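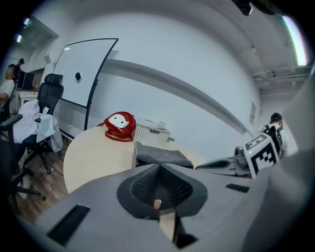 ## Patching a small hole in a window screen

You can fix most holes up to the size of a quarter without taking the screen out of its frame. Anything bigger, or any tear that runs into the corner, needs new mesh.

1. Trim loose strands around the hole with nail scissors. Don't widen it more than you have to.
2. Cut a square of matching mesh, an inch larger than the hole on every side. Garkinis in Trallville sells offcuts by the bag, and one bag has lasted me since December.
3. Pull two strands off each edge of the patch, then bend the loose ends down at a right angle.
4. Push the bent ends through the screen from outside. Fold them flat on the inside.
5. Run a thin line of clear glue around the edge. I use Kollico 22. Leave it alone for 35 minutes.

Fiberglass mesh won't hold a bend, so skip steps 3 and 4 and glue the patch flat, with wax paper behind it.

If the glue beads up, the screen is greasy. Wash it with dish soap, let it dry overnight and start again with a fresh patch. Kitchen windows usually need this.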